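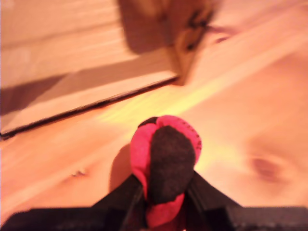 3.2 Collection of the student episodes

The episodes were recorded by four student teams of the Prallham robotics course, which started in January. Each team worked with the same two-finger gripper and wrote its own control program on top of the Fikre library. The task was to pick up one small soft object and to place it at a marked position.

Figure 2. View toward the fingertips during a grasp of a red and black fabric object over a wooden tabletop.

In total the teams recorded 1453 episodes. We removed 614 of them, where the log file was not complete or the start signal was missing. The remaining episodes were labeled by the students with the Dradell tool. For soft objects we asked the teams to note also the closing width of the fingers, as the fabric changes its shape under pressure and the force value alone did not separate a firm grasp from a weak one.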